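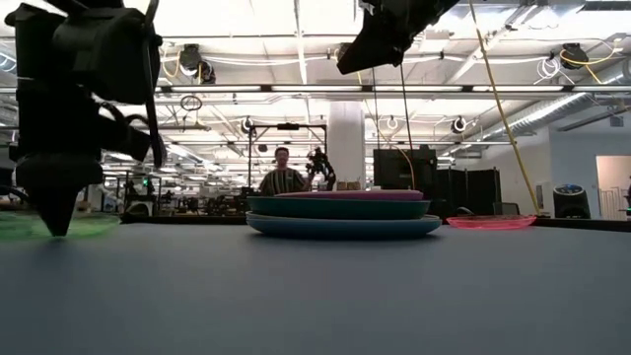

About Kwon Tableware

We're a small tableware company with a big soft spot for plates. Plates in colours you'd want to see first thing in the morning, plates that stack, plates that don't all have to match!

Kwon started in Drurport with a single shelf of seconds and a folding table at the November street market. People kept asking whether they could buy one blue and one purple instead of a full set, and we kept saying yes. That's still how we sell. Every plate we make is sold on its own, and you can mix colours and sizes however you like (we've had orders with no two pieces the same, and they're our favourite ones to pack).

What we make

Our range runs to 166 pieces if you count every colour in every size. Plates are the heart of it, and there are bowls, side dishes and a couple of serving platters as well. Light blue and dark teal have been with us from the beginning. Purple came in after a customer in Marnholm wrote to us three times asking for it, and now it's hard to imagine the catalogue without it. Then there are the pinks, solid and see-through. The translucent pink is a lovely thing near a window — the light comes straight through and it goes a sort of coral.

We think a lot about stacking. Most of us live in places with not much cupboard space, so a new plate gets tried in a pile with the older ones before we'll put it on sale. Wide ones go at the bottom, smaller ones on top, and the pile should sit steady when you carry it to the table. If it wobbles, it goes back to the drawing board.

Where we are

These days we work out of the Mestness building in Drurport, on the second floor, up a staircase that has made us all quite fit. Design, samples and packing happen up there together. Orders of up to 60 pieces usually leave within 4 working days, and bigger ones (cafés, school kitchens, the odd very large wedding) we sort out with you by email first.

Looking after your plates

Wash them with a soft cloth or sponge and skip the scouring pads. Light colours can pick up a tint from beetroot or turmeric, so give them a rinse soon after dinner. If a plate arrives chipped or cracked, send us a picture within 2 weeks and we'll post another one, same colour, no fuss.

Come and say hello

The sample shelf is open to visitors most afternoons, and we'd love you to try a few combinations for yourself. Bring a bowl from home if you're trying to match it! Drop us a line before you set out and we'll put the kettle on.

Page last updated 13/06/2023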